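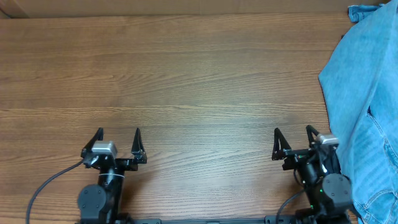 ブログ > 業務メモ > GIS

配水管の点検データを紙の台帳からモバイル入力に切り替えて、ひと夏が過ぎた。設定まわりで詰まった点を書いておく。対象はNernenwood地区の仕切弁と消火栓、合わせて2377件。

元データは先代の担当だったCyril Greenwoodが作った図面で、座標系の記載がなかった。基準点と重ねるとほぼ一定方向にずれる。旧測地系のまま保存されていたと判断し、変換パラメータを当て直したところ、既知点との差は許容範囲に収まった。ただし76件だけは変換後も道路の反対側に落ちる。これは図面を起こした時点の誤記らしく、現地で測り直すしかない。7月に半分ほど片付けた。

入力フォームはHurkaで組んだ。最初の版は項目を全部必須にしていたが、弁の回転数のように現場で測れない場合がある値まで必須にすると、適当な数字が入る。Nerea Prietoから戻ってきた初回のデータでは、回転数がきれいに同じ値で並んでいた。現在は「未測定」を選択肢に加え、理由コードを別の列に持たせている。空欄とゼロと未測定を区別できないスキーマは、後の集計で必ず困る。

同期はオフライン前提。谷筋に入ると電波が切れるので、端末側に地区単位のパッケージを持たせ、事務所に戻ってから差分を送る。ここで一度つまずいた。サーバー側の1回あたりの取得上限が1000件になっていて、それを超える地区では残りが黙って落ちる。エラーは出ない。ログにも正常終了としか残らない。地区を分割して回避し、そのあとページング処理を入れた。送信前と送信後の件数を突き合わせるスクリプトも夜間に回している。

競合の扱いは、更新時刻の新しいほうを採る既定値をやめた。端末の時計がずれていると古い記録が勝つ。Leanne Sugdenの端末がまさにそれで、数分進んでいた。属性ごとに差分を出し、食い違いがある行だけ保留テーブルに送って人が見る。保留は多い日でも十数行なので、朝の作業で済む。

写真の添付は長辺を縮小し、圧縮率は60に固定した。銘板の文字が読めるかどうかを基準に何段階か試した結果で、これより下げると鋳出しの刻印が潰れる。

背景地図はCleggの配信タイルを使っている。等高線が濃すぎて管路の線と紛らわしいため、表示倍率に応じて透過度を変えた。管種の色分けは旧台帳の凡例に合わせた。見慣れた色を変えると現場の読み違いが増える。

未解決の件。

・私道内の弁で、所有区分の列が空のものが残っている
・Brokierから受け取った旧図面のうち、縮尺の注記が二種類あるもの
・端末の時刻合わせを起動時に強制する方法

時刻合わせは管理プロファイル側でできるはずだが、まだ試していない。所有区分はDorothy Yeomanに確認を依頼中。返事が来たら追記する。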